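January 10, 2024
Handover rig notebook, student team. Entry by Parveen, typed up from the paper one so excuse the order.

In by 9. Darnell already here with the log from Monday's runs open. Loretta on the arm, Marisol on data, Alaric away until after lunch (dentist). Boateng booked out the meeting room so no whiteboard, used the back of the parts list.

Goal for today: sort out release timing on the handover. Everything else can wait. The showcase judges get to take an object from the arm themselves and right now it either lets go before they have a grip or hangs on and they have to yank it. Second one is worse. People laugh at the first, they step back from the second.

Where we left it: release triggers when pull force along the finger goes over threshold for 12 samples in a row. Threshold was set in August by Alaric on the old fingers. The long finger flexes more so the force reading lags. Darnell says lag, Loretta says it's the cuff dragging on the wrist. Could be both. Didn't get to the bottom of it this morning.

Morning runs
Cuff on, threshold as is. Let go late nearly every time. Marisol had to tug.
Cuff on, threshold dropped one step. Better on the heavier things. Small light ones went early, two on the floor.
Cuff off. Readings cleaner straight away, so Loretta gets at least part of the point. But can't run with it off in front of the public, too many edges at the wrist. Cuff back on, retaped looser.
Cable: strain relief checked, fine. Still don't like how it hangs. If it catches on the table edge during a reach we get a false pull and it opens. Saw one spike in the log that looks just like that. Need a clip further up the forearm. Darnell to print one, or a velcro strap if the printer's busy again.

Object set
Corks stay. Good size, forgiving, nobody's hurt if one gets dropped, and they sit in the cardboard divider the same way every time so the pick side is nearly boring now. Lekik cubes are out, too slippery, the finger pad polishes them. Loretta wants the Premberg sample tubes back in for the spring round. I said ask again in a month.

Small items are the real problem. Less to hold means the person's fingers land nearly on top of ours, and their first touch pushes rather than pulls. Controller only looks for pull. So it sits there holding on while the person waits, then they pull hard becuase they think it's stuck.

Darnell's idea, and I think it's right: look for any change on contact, either direction, then arm the release. Then a small pull is enough. Two stages. Marisol wrote it up on the parts list before tea and had it in by 11:30.
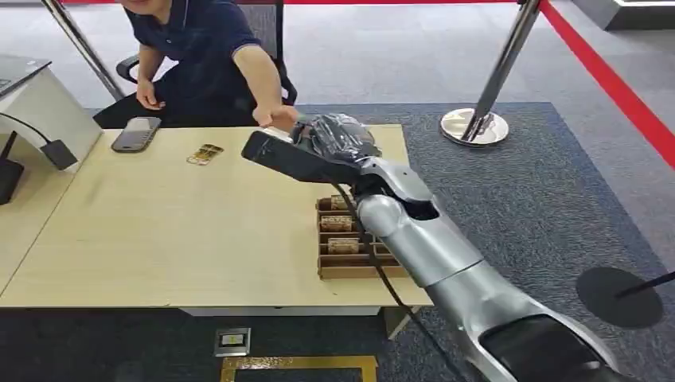 Small item, handover point. Corks in the divider.

Full batch on the two-stage version, 74 handovers. Marisol's tally by outcome:
Clean: most of them, proper numbers in her sheet
Early release: 2
Late, needed a tug: 22
Total doesn't look great with 22 late ones in it but they bunch up at the start, before we cut the wait between stage one and stage two. After the change only a handful. Should rerun the whole lot on the shorter wait so we're not mixing settings in one table. My fault, should have stopped and started a new file. Did the same thing in August and got told off for it then.

Both early ones were the same person going in fast. Contact and pull come in practically together and the arm treats it as one event. Not sure that's even wrong? If you grab it quick you have it. Loretta disagrees, says a quick touch is also what a bump looks like, and a bump shouldn't open the finger. Fair. Left as open question.

Things the people on the receiving end told us (asked everyone to say one thing afterwards, no prompting)
- didn't know when it was finished moving
- "felt like it was making up its mind"
- fine once you've done it once
- would like the thing a bit closer, had to lean

The leaning one came up more than once. Handover point was set for somebody standing. Seated, with the table in between, you end up bent forward with your arm out. Alaric reckons we can push the point out over the table another hand's width before the elbow gets awkward. Tried it in sim after lunch, elbow OK, but the forearm comes down very low over the cork divider on the way back. Either move the divider or lift the return path. Moving the divider means redoing the pick poses. Lift the path. Alaric has that one.

The not-knowing-when-it's-finished one is harder. Options: a light, a beep, or a tiny settle movement at the end so it looks like it's offering. No beep, the hall is loud. Marisol likes the settle. Loretta thinks any movement at the end makes people pull their hand back. Could test both in an afternoon, just needs fresh people who haven't seen it. We are all useless for this now, we know exactly where it's going to stop.

Finger pad
Wearing on one side. Not bad yet. Swap before the showcase anyway, there's spares in the Niton box, bottom drawer, NOT the top one (those are the old short fingers, Darnell fitted one by mistake last term and we lost a morning to it).

Power
One stop about 2:40, arm faulted on the way home, cleared on restart. No error worth reading. Cable again? Wrote the time down so Marisol can line it up with the log. If it happens a second time we stop and look at it properly.

To do
Darnell: cable clip. Also label the finger boxes, please
Marisol: split today's file at the settings change, line up the fault time
Alaric: return path up, new seated handover point, keep the standing one as a seperate preset
Loretta: bump test. Knock the object sideways on purpose and see what the two-stage does
Me: find people for the settle test. Ask the first years, bribe with biscuits. Book the room before Boateng gets it again

Packed up at 4:50. Arm parked, e-stop in, laptop on charge. Threshold left on the lower setting, don't change it without writing it here.

Added later, Loretta: did a few bump tests before I left. Opens on a sideways knock maybe half the time. So that's a no for the showcase as it stands. Talk tomorrow.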